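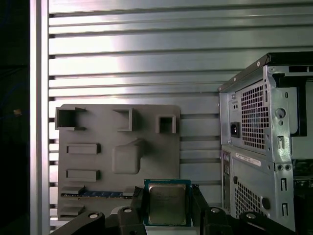 Parts board

The gray printed board stands upright on the slotted wall beside the tower. Its memory slot holds one RAM module, contacts down. I labeled the layout Omero, revision 2. Print time was about 26 hours.

Socket

The motherboard is a green Dell. Retention frame first, then the load lever.

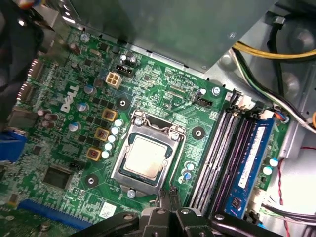 CPU under the retention frame, lever down.

Service label is on the side of the chassis.

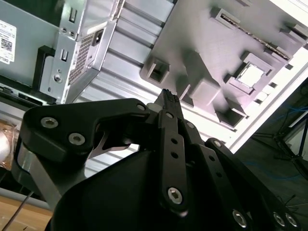 Next

Reprint the lower slot at 20 percent infill.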